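Drillcombe team news, December

Grip fault on the hand-held sets: what we found and what changes

Most of you will have heard that recording on the container task stopped for part of last month. The fault has been traced and the sets are back in use, but there are two changes to how we work, so please read to the end even if you are not on that task.

The trouble was in the finger position readings. On one of the Kalten sets, the log would show the fingers fully closed while they were still apart by the width of whatever they were holding. The person at the table had no way of telling. The grip felt normal and the container stayed put, and the numbers being saved were wrong. 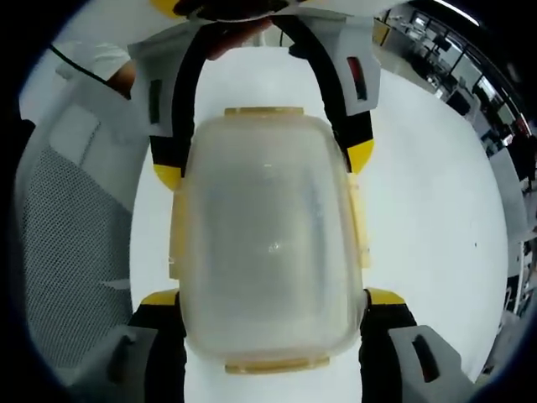 A lidded-type food container with clips held upright over the table at Drillcombe.

It came to light when Ultance, who train on our recordings, ran a batch on their own arm. The arm closed too far on a plastic tub and split the side. It then carried on closing until the operator hit the stop button. There were no injuries. The arm was inside its guard at the time and the operator was outside it, as the rules require. Ultance sent us the log that afternoon and we stopped recording the same day.

We went back through 2,495 recordings made since the sets were last calibrated. Of those, 1,114 came from the faulty set and have been withdrawn. The rest were checked against the video and have been kept. Ultance has deleted its copies of the withdrawn batch and has confirmed this in writing.

The cause was a small magnet behind one finger, which had worked loose in its seat. When the finger met something firm, the magnet shifted and the sensor read the shift as travel. With nothing in the grip it read correctly, so the set passed its morning check every time. Mathur, who supply the sensor boards, have looked at the part and agree with this. They are sending replacement seats with a deeper lip. Until those are fitted, the magnets have been glued and marked with paint. If the paint line is broken, do not use the set.

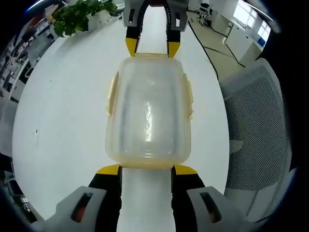

Calibration used to be done with the fingers empty, fully open and then fully closed. From now on it must also be done under load, with the 70 mm block between the fingers, and the reading written on the sheet before the first recording. Two-handed work needs extra care here. With one gripper on each short end of a container, the two sets hold the same object between them, and a wrong reading from either one spoils the whole recording. Both sets must be checked on the block, one after the other, and both readings go on the same line of the sheet. If they differ by more than 2 mm, put both sets aside and take another pair from the cupboard.

The second change concerns reporting. Two people had noticed odd closing values in the weeks before the arm fault and had put them down to the software. Neither was doing anything wrong under the old instructions, which only asked for reports of dropped objects or lost signal. Any reading that does not match what you can see at the fingertips should now go in the fault book, even if it clears when you restart. Write down the set number and what you were holding.

The withdrawn recordings will be done again in the new year. The updated calibration sheet is in the tray by the charging rack, and old copies should go in the recycling.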